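Jatarel Holiday Homes: progress report for February
To: Nuala Costello
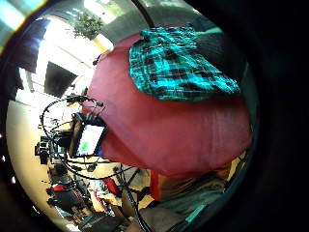

We have now 10 houses ready for guests, and the last one, Zelberg, passed its safety check on Thursday. Bookings for the season are at 217 nights. Maeve Hanrahan chose warm colors for the living rooms, and a maroon-red fabric together with a turquoise checked cloth is the combination she prefers for the sea-side houses. The curtains are not ordered yet.

Two matters are still open. The path to the beach at Sorevetti needs new steps, and Darragh Breathnach has given us a price of 1,458 euros. I ask for your approval of this cost. Also, the cleaning contract ends in seven weeks, and Colm Ní Bhriain is preparing the new one.

Kuo-hua Siu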